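When Jacobus Nkuna talks about shops, he leans forward and forgets his coffee. He has spent most of his working life in retail, first on the shop floor and now as the head of Venex, a small chain of hardware and household stores that started with one narrow storefront in Villanueva. I came with a page of questions and got through maybe half of them.

"I loved the counter," he says. "I still do. Somebody walks in with a broken hinge wrapped in a paper towel, and you get to be the one who finds the match. What a great job that is!"

That first store carried 963 different items, a number he can still recite because he wrote out every shelf label by hand. The chain's stores now stock 3,000 apiece, and he worries a little that it's too many. "People come to us for the drawer of small parts. They don't come for a wall of 40 kinds of tape."

The drawers are still there, and they're wonderful – deep, heavy, labeled in marker, and open to anyone who wants to dig around. Customers can buy a single screw if a single screw is what they need. I asked if that makes any money. He laughed for quite a while.

"The screw doesn't. But the person with the screw comes back in May and buys a garden hose, and then paint, and then they send their sister."
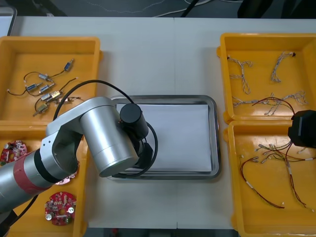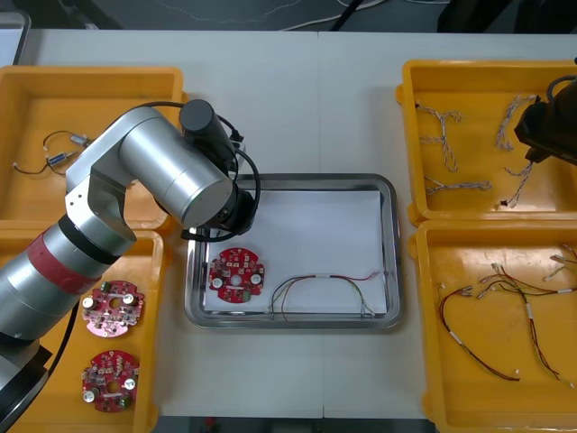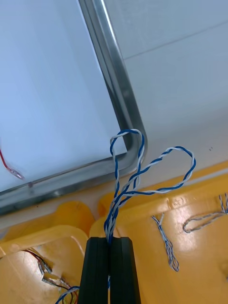
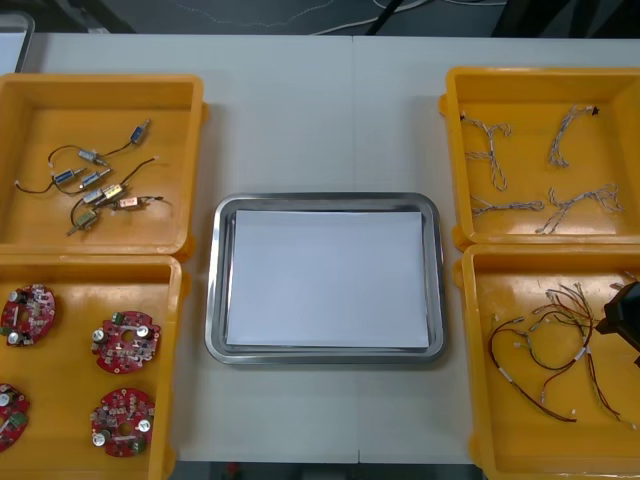
Nkuna is just as lively on the subject of ordering. For years he did it on paper, walking the aisles with a clipboard after closing. Then the company moved to Vendorico, a stock system that each store manager can adjust. He was doubtful at first, mostly because the old clipboard had never crashed on him.

"What won me over was that the managers could argue with it," he says. "It suggests an order, and they can say no, the school is doing a play, we're going to need lumber and black paint. A head office would never know that."

Managers at Venex get a lot of freedom in general. They pick their own window displays, and they set aside one shelf for goods made close to home. The Karura store fills its shelf with brooms and clay pots, and the brooms sell so well that two other branches have asked for them.

We talked about the big chains too, and I expected some grumbling. There was none. He shops at them, studies their signs, and paces off the width of their aisles when he thinks the staff aren't watching. "They're very good at parking," he says. "I'm jealous of the parking."

A new branch is next, in a former shoe store with almost 1,000 square feet of floor and, to his delight, the original wooden ladder on rails. He pulled up the floor plan to show me where the small parts will go. They're right by the front door, with a bench beside them for anyone who wants to sit and sort.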